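Bench layout notes: the dilution corner

I rearranged the small wet bench in April and have now worked at it long enough to write down what stayed and what moved. The bench is the short one with the black top, against the green wall that still needs paint. It handles buffer dilutions and not much else, so the equipment list is short and the layout can be specific to the one job.

The working volumes are small. A typical batch is made up in a flask, and aliquots of 425 microliters go into tubes for whoever asked for them. The old arrangement had the pipettes in a drawer and the tubes on a shelf at shoulder height. Each aliquot involved a reach up and a reach down. The present one keeps everything on a single level, in the order it is used, left to right.

The pipette stand goes at the far left. It is a blue bar on gray supports, and the pipette hangs from it with the shaft pointing straight down, clear of the tabletop. I considered a carousel stand, which has a smaller footprint, but carousels rotate when you put a pipette back in a hurry. A fixed bar doesn't. The beaker comes next, to the right of the gray upright, and then the tip box.
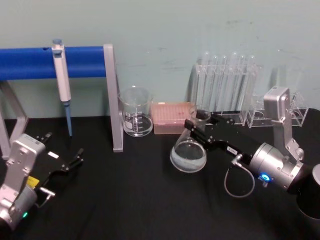 The order matters most for tips. With the box directly beside the beaker, the path from fresh tip to liquid is one short movement, and the hand doesn't pass over any open tubes. The lid stays closed between batches. I had the box in front of the beaker for the first week and knocked it with my sleeve often enough to move it back.

The tube rack is clear acrylic, as is the smaller holder further right. Clear racks scratch and show every drip, and I prefer them for that second property. With an opaque rack you find the drip when you pick up the tube. They came from Ranance as a pair. The feet on the larger one were slightly uneven and I took the high corner down with 2000 grit wet-and-dry paper on a flat tile. It now sits level.

The Erlenmeyer has no fixed position. It starts at the front of the bench, where it can be swirled without hitting anything, and gets moved as needed. I tried marking a spot for it with tape. The tape lifted at the edges after wiping down with 70 percent ethanol and left adhesive on the surface, which took longer to remove than the marking had ever saved. No more tape on this bench.

Some notes on the beaker. It is a rinse beaker and is not used for measuring. The printed graduations on a beaker are good to 5 percent if you are lucky, and anything that needs a real volume goes through the pipette or a cylinder. A shallow layer of water is enough. If the beaker is filled to the top, it gets carried full to the sink at the end of the day, and that is when it gets spilled.

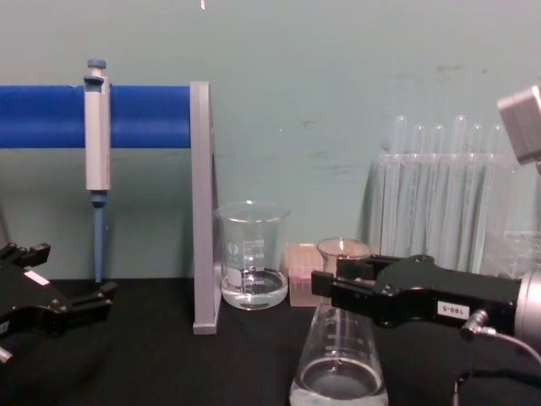 Cluro Bench Group, Skunolcombe

The black surface has been better than expected. Clear liquids are easy to find on it because they pick up the ceiling lights, and white powders are impossible to miss. Its weakness is dried salt. A buffer splash that would be invisible on a white top leaves a pale ring here, and the ring needs water first and ethanol second. The other way around it smears.

Glare is still unresolved. Reading a meniscus against the wall is fine, but looking down at the top from standing height puts a reflection right where the flask sits. An Ochoa clip lamp at a low angle improved this a little and took up room at the back, so it went back in the cupboard. A sheet of matte card behind the glassware works as well and stores flat.

Remaining items, in the order I expect to get to them:

Calibration check on the single-channel pipette, by weight, 4 replicates at each setting.

A second tip box within reach but off the bench top, probably on the side shelf.

Washing down the wall. The scuffs are cosmetic, but they are distracting when you are trying to judge whether a solution has gone cloudy.

The stand could also move a few inches to the left, which would give the beaker more clearance from the upright. I will try that after the calibration check.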